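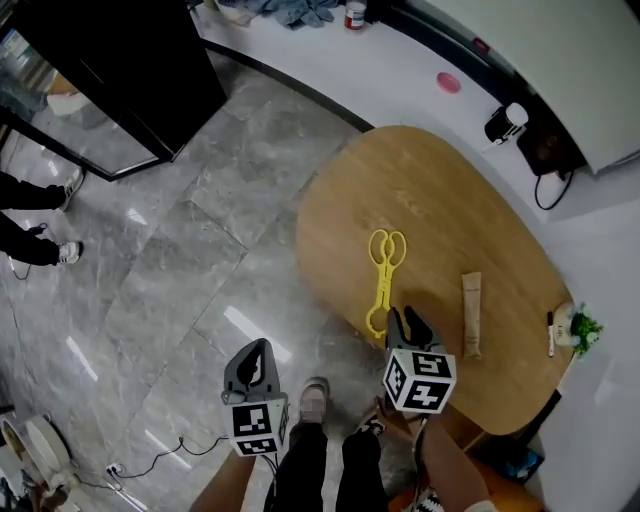
Since the switch at Trollent my shift is a lot more hand work than I ever expected from "automation"! I work with a gripper in each hand and pick stuff up so the Rinel arms can learn it — yellow tongs, a skinny paper packet, a marker pen, whatever's on the table — 40 rounds before lunch. I used to pack orders, and I miss walking around (my wrists miss it too). The pay is the same, but now we get 2 breaks instead of 3, and that's what I'd bring up with Arango first.

Duván Palomino wrote:

> Has anyone moved over from packing to the training tables yet? They asked me to start in November and I can't tell if it's a step up or a way to ease us out. Do you still get to swap stations?

Swapping, yes, but only if you ask the shift lead the day before. As for easing us out — no idea, I keep asking too. Get the November thing in writing before you say yes.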